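Veterans Benefits and Claims > Travel Pay and Reimbursement

Thread: Mileage claim denied, appointment was moved to a different clinic

urkov_74
Posted 20th April

Had an audiology appointment at my usual clinic in December. They called two days before and moved me to the Garkine clinic, which is a lot farther out. I drove it, got seen, filed for mileage the same night. Denied. Letter says I could have been seen at a closer facility. They are the ones who sent me to the far one. Has anybody had one of these turned around, and did you go through the phone line or the travel office?

hakim_retired
Go to the travel office in person if you can. The phone people can see the claim but at my place they can't change anything on it. Bring the letter and whatever shows the appointment was moved.

urkov_74
All I have is the voicemail. No letter about the change.

kfujimoto
Voicemail is fine to mention but they won't listen to it. Ask the scheduling desk to print your appointment history. Mine showed the original location, the cancellation, and "canceled by clinic" next to it. That last part is what you want on paper.

Kazuhiro Fujimoto

skevix
I disagree about going in person. I drove to the travel office twice and both times was told to send it in writing anyway. Write one page, attach the printout, send it through secure messaging and keep a copy. Then you have a date on it.

hakim_retired
Depends on the office. Ours has one clerk who fixes these while you stand there.

skevix
Good for you. Most of us don't have that clerk.

fulgencio_c
I went through this last year, same reason on the denial. My mistake was that I let it sit. The letter came, I was annoyed, and I put it with the rest of the mail in the kitchen and didn't look at it again for weeks. By the time I read the back page I had a lot less time left to respond than I thought.
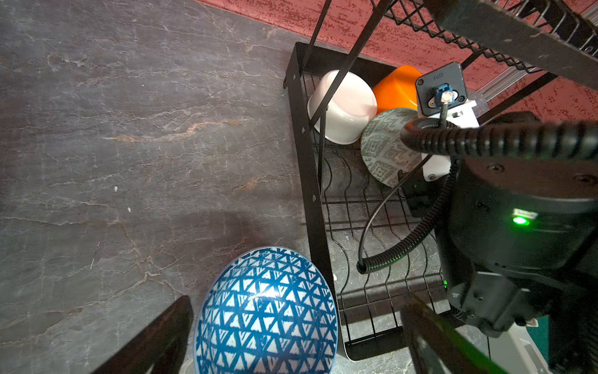
So read the back page today. It tells you where to send a request for another look and how long you have. I wrote mine by hand, five or six sentences. I gave the date of the visit, the clinic I was first scheduled at, the clinic they moved me to, and said the change was made by the VA. I didn't argue about the miles. They paid the full amount and it showed up in my bank account with no letter at all, so check your account too.

Fulgencio Cárdenas

urkov_74
Thanks. Back page says I still have time. I'll ask for the printout Monday.

ldb741
Is it worth it though? After the deductible I'd get 80 dollars at most on a trip like that, and the last time I spent a whole morning on hold over it.

kfujimoto
If you go there once, maybe not. If they keep sending you to the far clinic then yes, get it corrected now so the next claim doesn't get denied for the same thing.

skevix
Not sure that's how it works. Each claim gets looked at separately. Getting one fixed did nothing for my next one.

kfujimoto
It did for mine. Could be a different office.

ldb741
OK. I'll dig out my old one and see what reason they gave.

hakim_retired
While you have scheduling on the line, ask them to put a note in about why you were moved. Ours will do it if you ask.

urkov_74
Will do. I'll post back when I hear something.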